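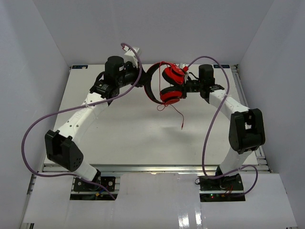
Kanini Kariuki wrote in to ask whether she should wind her cord around the headband before putting her headphones away, the way she always has. Please don't, Kanini! It pulls hard on the spot where the cord leaves the ear cup, and that's the first place most corded pairs give out. More on coiling further down.

Headphone Care: Your Questions
Page kept by Greer Geddes. Last updated Monday, August 15, 2005

How do I coil a long cord?
Lay the whole thing out flat on a table first. I love this part, it's oddly relaxing. Start at the ear cup and make loose loops as wide as your hand, letting the cord roll between your fingers so it doesn't twist. Finish at the plug and close the bundle with a soft tie. No rubber bands, they go sticky. 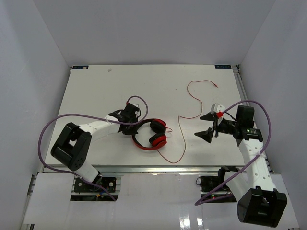 Red and black over-ear pair with the cord laid out.

My cord has a sharp kink. Is it ruined?
Probably not! Leave it stretched out overnight with a paperback on the bend. If the sound cuts out when you wiggle that spot, the wire inside is going and the cord needs replacing.

What can I clean the cushions with?
A barely damp cloth and one drop of dish soap, then a dry cloth. Jessie Gunn swears by baby wipes, but I've had them leave a film. Let everything air for 20 minutes before you put them back on.

And the headband?
Same cloth, and do the inside first because that's where the hair gel ends up. Hold the band by its sides and don't spread it wider than your own head would. A glossy band shows every fingerprint
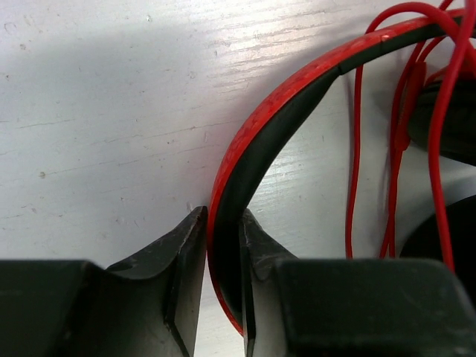 so I go over mine a second time with the kind of cloth you'd use on eyeglasses, in long strokes from one end to the other. Skip furniture polish. It smells great and then it gets on the padding.

Hook or drawer?
Either one, if nothing is pressing on the cups. I kept a pair in a Tandport case for over 8 years and they still sound wonderful.

Will you cover earbuds?
Yes, in November! Calum Mowat has already sent me a whole page of tips.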